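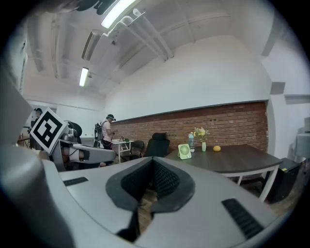
Two chairs, one long table and a small white folding table doing more than its share.

The small table by the big table

Every workroom has a long table, and every long table has the same complaint: it is full. Ours at Dastumside has a dark brown top and white legs, and for years we treated it as a shelf you could sit at. Then somebody brought in a folding side table with thin white legs, and it has been the hardest-working thing in the room ever since. What follows is what we have learnt about living with both.

Keep the little one little

The whole use of a side table is that it holds very little. A few small things, the ones you are using this minute, and that's your lot. Once it has a mug, a roll of tape, last month's post and a lamp on it, you own a second full table with worse legs.

My rule is that everything on it gets lifted off before I go home. Halfdan Ravn, who runs the repair evening here, allows himself one item overnight. It is always the same screwdriver.

Check the legs before you trust it

Thin-legged folding tables are fine for pliers and poor for elbows. Open it fully, press down on each corner in turn, and listen for the click, if yours is the kind that clicks. The Wokar we had before this one did not click, and we found out about that with a tin of wood stain.

If it rocks, look at the feet first. Nine times out of ten a rubber cap has gone missing and is under a cupboard. A circle of felt will do until you find it. Folded cardboard will also do, and will still be there in January.

Standing jobs and sitting jobs

Some work wants to be done on your feet, with the thing in your hands and a surface close by to put the bits on. Threading, untangling, changing batteries, looking crossly at a plug. Set the small table just in front of you and a little to one side, so you aren't reaching over whatever you are holding.

Anything that takes longer than 40 minutes is a sitting job, whatever you told yourself when you started.

Chairs

Two chairs of different sorts are better than two the same. A high-backed office chair with a headrest is lovely for reading instructions and useless for anything fiddly, as it tips you politely away from the work. A low chair with a rounded back keeps you leaning in. Park both at the near end of the long table and people will sort themselves out. They will all go for the headrest.

Wipe black chairs with a barely damp cloth and then a dry one. Do the castors too, if there are any. Hair gets in them. I don't know whose.

Looking after a dark table top

Dark brown hides tea and shows dust, which suits some of us. Dust it along the length, then wipe with 200 ml of warm water and 2 drops of washing-up liquid, wringing the cloth until your wrists object. Dry straight away. Curved edges collect a grey line of grime where the cloth slides off, so go along them separately with your thumb behind the cloth.

I have tried Drultell polish. It made the table very shiny and my notebook very greasy.

White legs mark at shoe height. A melamine sponge takes the scuffs off, but go gently, because it takes the paint off as well if you're enjoying yourself.

The bench against the wall

If you have a workbench along the far wall, decide what it is for and be strict. Ours is for jobs that can be left half done, with a label saying whose they are. After 8 weeks the label is read aloud at the repair evening. There is a Janevski radio that has been read aloud so often we know the words.

Leave enough floor between bench and table for two people to pass without apologising. Measure it with the chairs pulled out, which is how they spend their lives.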